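Vemis gripper sim pack - anyone paid for it yet?
6 replies · 145 views · 5 shares

pocketlathe
Has anyone here bought the Vemis pack from Sistenia? It's the simulator add-on with the ready-made two-bar gripper, the wrist camera view and the grasping exercises. I've been using the free trial since September and it runs out soon, so I need to decide whether to cough up the £145 or go back to bodging my own models. I mostly want it for practising approach moves before I let the proper arm near anything I care about.

Happy so far, mind. Setup took me 20 minutes, and most of that was finding my reading glasses and the licence email.

marrowfat
Bought it, regret it a bit. The gripper model is lovely but the exercises are thin. You get six, and two of those are the same one with the table moved. For £145 I wanted more than that. Gurura do a plainer pack for a lot less and their support people answer you the same afternoon.

NaheedL
I'm going to stick up for it. I teach an evening class and I've used both, and the Gurura gripper is basically two boxes that slide together. Fine if you only want to know did it touch or didn't it. The Vemis one has the linkages in, and my lot get on far better when they can see where the bars sit.

Here's the wrist view from my own copy so you can judge the detail for yourselves. Shadows are switched on, nothing loaded on the table:
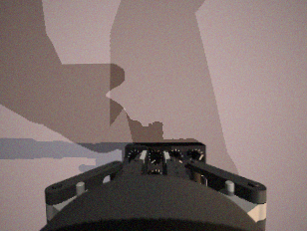
Wrist camera view in the sim, bare surface. Have a look at the bars either side of the block.

Both bars have their rounded ends and there are little pins just inside them. I've had packs at twice the price that didn't bother with any of that. I'm running it on a fairly old desktop too, and it only gets sluggish when I put a heap of parts in.

- Naheed Lashari

marrowfat
Pretty, yes, I did say the model was lovely! But look at those shadows. Great big brown patches all over the left side with jagged edges where they overlap. If you're training anything off the camera you don't want it muddled by that. I turned mine off after the first evening and left them off.

NaheedL
See, I'd leave them on. My classroom has horrible lighting and real shadows everywhere, so something that only copes with a nice clean table is no use to me. You can soften them in the light settings anyway, it's the second slider down. The grain on the surface has its own tick box if that bothers you as well.

ekinci_or_bust
Does it talk to the Ekinci controller yet? That's the only thing stopping me. I emailed Sistenia and got a reply saying it was "on the list", and I've been on enough lists to know what that's worth.

pocketlathe
Not in the trial it doesn't, I looked. You can export the joint moves as a plain text file and feed them across by hand, but it's a faff and I got the units wrong twice - my fault, the manual does say. If you're wedded to the Ekinci I'd hang on.

Naheed, thanks for the picture, that's the same view I get on mine so I'm glad it isn't just the trial version looking like that. I'm with you on the linkages. Still not sure about the money for so few exercises though. Is there a way to make your own, or are we stuck with what's in the box?

NaheedL
You can make your own! Copy one of the folders, rename it, then edit the start position and whatever objects you want on the table. I've done five for my class, mostly picking up pegs and putting them down somewhere awkward. I'll zip them up and stick them in the downloads bit if anyone's interested.

marrowfat
Go on then, I'll have those. Might get my money's worth after all. Do they work with the older version? I haven't updated mine

Share this thread · 5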